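Shoes off at the door, yes or no? (and what do you do about guests)
Home & Household > Everyday Living

mudroomless
Dec 5, 2020
OK so we moved into our first place with nice floors in May and I have become a person I don't recognize. I want shoes off at the door. All of them! My husband grew up in a shoes-on house and thinks I've lost it. His whole family walks straight through to the kitchen in their boots and it makes my eye twitch. Do you ask guests to take theirs off? Do you put up a sign? Do you just suffer and mop later? I hate the idea of bossing my mother-in-law around in my own hallway, but I also hate grit under my socks.

pinto_beans
Shoes off since forever here. Just say it when you open the door, cheerful, "you can leave your shoes right there!" and point. Folks do it. I've never had one person make a fuss, and my uncles make a fuss about everything.

gravelroad6
Gonna disagree. I have bad arches and my podiatrist told me not to go barefoot on hard floors, ever. When somebody makes me take my shoes off I'm hurting by dessert. I'll wipe my feet as long as you like but please don't make it a rule for everybody. A floor is for walking on.

mudroomless
@gravelroad6 that's fair and I hadn't thought about it. Would you be OK with bringing a clean pair for indoors? Or is that a weird thing to ask a grown adult?

gravelroad6
If you told me ahead of time, sure. If you sprang it on me at the door with a casserole in my hands, no.

tuesday_laundry
I'm with the shoes-off crowd, but I think what you put by the door matters more than what you say. We had a closed cabinet and guests never once used it. They'd stand there holding their shoes like they were waiting for a bus. I swapped it for a low open rack and now people get it without a word from me. Well, mostly. My own kids still drop everything on the floor in front of it.

We also keep slides around for anyone who wants something on their feet. Mine are the white ones and boy do they show it.

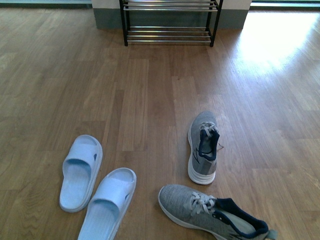

Rack, floor, the usual.

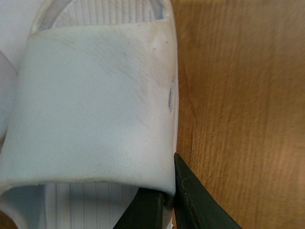
Anyway, my other advice is a boot tray if you get real winters. We're in Gramby and the road salt is murder from Thanksgiving on. I went through 2 of the cheap rubber trays before I bought a deep one from Nelora, and that one has held up. Dump it in the yard when it gets slushy. And get a bench or a stool if you have the room! My dad can't bend down to untie his laces and he was too proud to say so, he just quit coming in past the doormat. I felt terrible when I figured it out.

pinto_beans
Seconding the bench. We found ours secondhand and it's the best thing in the hall. Also a long shoehorn on a hook.

ofoghlu_fan
Does anybody have a fix for white slides? I've tried dish soap and an old toothbrush, and the paste everybody recommends with baking soda. Works for a week and then they look sad again.

tuesday_laundry
@ofoghlu_fan if you find one tell me. A melamine sponge helps some, but go easy or it dulls the finish. Next pair will be navy.

cobbler_adjacent
Don't bleach them, whatever you do. I worked the counter at Ó Riain shoe repair all through college and people brought in white sandals that had gone yellow from bleach, and there was no bringing them back. Mild soap, cool water, dry in the shade.

And on the original question, I think shoes-off people underestimate how dirty socks are. I said what I said.

pinto_beans
Socks go in the wash every day! When was the last time you washed the bottom of a boot?

cobbler_adjacent
This morning, thank you.

gravelroad6
Ha. OK, I like this one.

mudroomless
Update! I ordered a bench in the Sundance finish, $142 with shipping, which my husband says is a lot of money to sit down for 2 minutes. I'm texting his mom before Christmas dinner to tell her to bring slippers. He says she'll be offended. I say she'll bring the fuzzy ones she wears at her own house and be thrilled.

pinto_beans
Please come back and tell us how it went!

mudroomless
Will do. She just texted back "which slippers" so I guess we're negotiating.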